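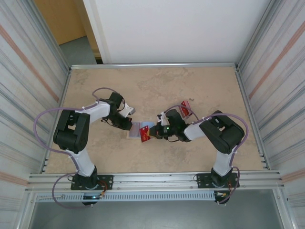

Two arms, three cards. The right gripper has the red card, and the blue one is at the left gripper.

Search this site Search Go

In Praise of the Boring Gripper Test

10/6/18

I have spent a large part of this fall watching small robot arms handle plastic cards and paper cards, and I would like to argue that it is the best gripper test a small lab can run. Better than blocks. Better than foam balls, which everybody loves because a foam ball forgives everything. A card forgives nothing! It has hardly any thickness, it slides, it bends when you squeeze it from the wrong side, and when it lies flat on a table there is no good place to grab it.

Our setup at Risley is a pair of arms facing into the middle of one table, white links, black servos, purple cable looped along the outside with plenty of slack. The slack matters more than I used to think. We began with the cable pulled in tight because it looked cleaner, and the wrist would fight it on every long reach to the side. Trinidad Galang let out a good hand's length on both arms one afternoon and half of our "controller problem" went away. I had written four pages of notes on that controller problem. I kept them, they are pretty funny now.

What I want to talk about is the fingers, though. When people compare grippers they mostly compare motors: how hard does it close, how fast, how much does it weigh. Those numbers are easy to put in a table and I like a table as much as anyone. But we ran two sets of fingers on the same arms with the same controller, and the difference between the sets was far bigger than anything we ever got from changing the grip force. The first set, which we call Kairys, has a wide flat pad. The second, Flirnlow, has a narrow tip with a slight hook at the end. Over 284 tries at lifting one card from a flat block, Kairys got 33. Flirnlow got 226 out of the same number. Same motors!

I can hear the objection, and I have heard it in person too, that of course a hooked tip lifts a card and a flat pad doesn't, so what did we learn. Fair enough. But I would have guessed a gap of maybe double, and I would have spent the money on a stronger servo first. I think a lot of small groups would. A printed finger costs next to nothing and takes an evening, and if you don't like it you print another one before bed. We should all be trying ten of them before we go shopping.

The flat pad gets its own back later on, I should say. Once a card is up in the air and you want to hold it at a tilt, or bring it in close to the other arm, the wide pad keeps it steady and the narrow tip lets it swing like a little door. Anybody reading only the pickup numbers would throw Kairys in the drawer, and they would be wrong to.

That brings me to using two arms, which is the part I get really excited about. With one arm, a card test is about friction and luck. With two, it turns into a test of whether your arms agree on where the table is. When the grippers come together over the middle there is very little room, and an error you would never notice on a foam ball becomes two fingers knocking into each other. We found that our left arm thought it was a bit higher than it was. It had thought so for weeks, through every other job we gave it - stacking, sorting, pushing things into a tray - and none of them had minded.

I am less sure about cameras. Trirnano, the control program we run, will take a view from a fixed camera or from the wrist, and there are people here who won't hear a word against the wrist view. My own feeling is that a fixed view is enough for cards so long as the light is even. Shiny cards are harder than dull ones, and a card seen on its edge is nearly a line. I'd like to give the wrist view a proper run in November before I say more, and I may well have to eat some of this paragraph.

So my plea is a small one. If you are choosing between two grippers, put the spec sheets down for a day and buy a deck of cards. Lay one flat. Try to pick it up, then try to pass it across. Write down every miss, including the ones you feel sure were the table's fault, and please do post your finger designs somewhere the rest of us can print them. I would especially like to see a tip that lifts like Flirnlow and holds like Kairys. Trinidad has a sketch for one, with the pad set back behind the hook, and it goes on the printer next.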